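Getting two hands to pick up and hand over a bottle - quick version

Notes for the September group. Written fast, so ask if something is missing. Medve is the two-arm robot, Primerside is the script folder on the shared drive. If you haven't done the e-stop briefing with Shuzhen Shao, stop reading and go do that first.

Before you power on

- Clear the green table. Phones, cups, bags off.
- Check the tape on the table. If an edge lifts, new strip over it. Don't peel the old one, takes forever.
- Bottles on their sides. Same layout as the run sheet. Caps screwed on tight, check each one by hand.
- One person sits at the far side to reset bottles. One person on the e-stop. Not the same person!

Starting up

Controller on, then arms, then hands. Wait for the hands to finish homing before you touch anything. Load Vimix, pick profile 2, not the default. The default closes too hard and crushes soft bottles.

Run the open/close check on both hands with nothing in them. If one finger lags, restart that hand only.

Picking and holding

Go slow. Come down over the body of the bottle, fingers around the middle. Close, wait, lift a little, wait again. Then tilt. Most teams skip the second wait and then wonder why it slips.

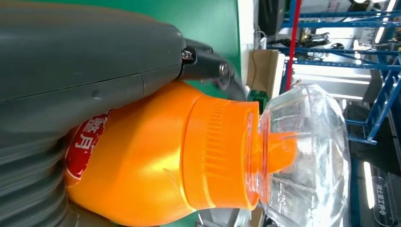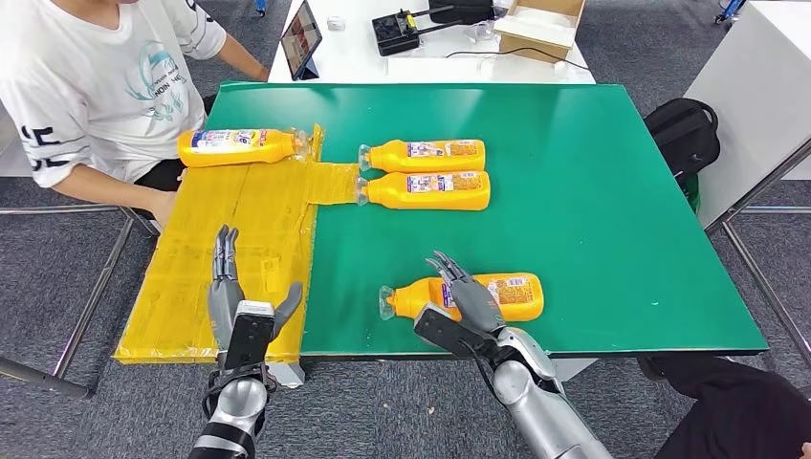
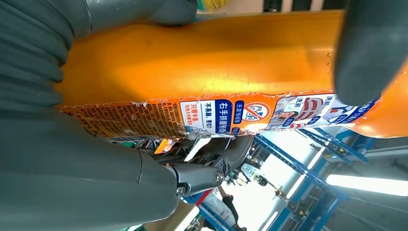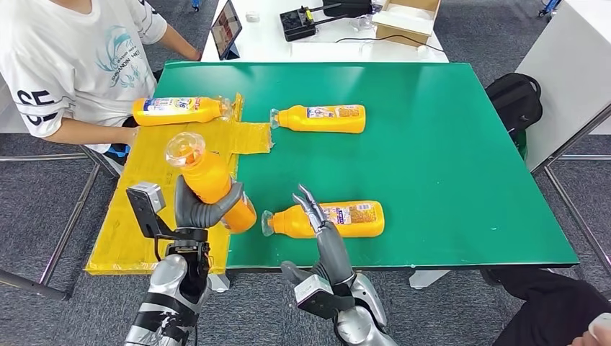
Wrist and head views, bottles on the green table and in the hands.

Keep the other hand out of the way untill the first one has stopped moving. Then bring it in from the side, fingers open, and close. Only open the first hand after the second has closed. Sounds obvious. Was the number one fault in the last round.

Recording

- Press record before the arms move, not after.
- One episode = one bottle, start to finish. Dropped it? Keep the file, tag it "drop", reset, go again.
- 16 good episodes per team per session. We need 51 for the class set before anyone trains anything.
- Speed stays at 11 on the slider. You can go up to that for the reset move too, no higher.
- Name files with team name first. Team Divano, you know why I'm writing this.

If it goes wrong

Bottle rolls away - let it go, don't grab for it with the arm live. Pause, then the reset person moves it.

Hand won't open - pause, wait, send open again. Still stuck, e-stop and call Shuzhen. Do not pull on the fingers.

Wrist view black - cable. Its always the cable. Reseat it at the wrist end with the arm parked.

Arms parked, hands open, controller off last. Wipe the table if anything leaked, then copy your files over. Sign-up sheet for next slots is on the door.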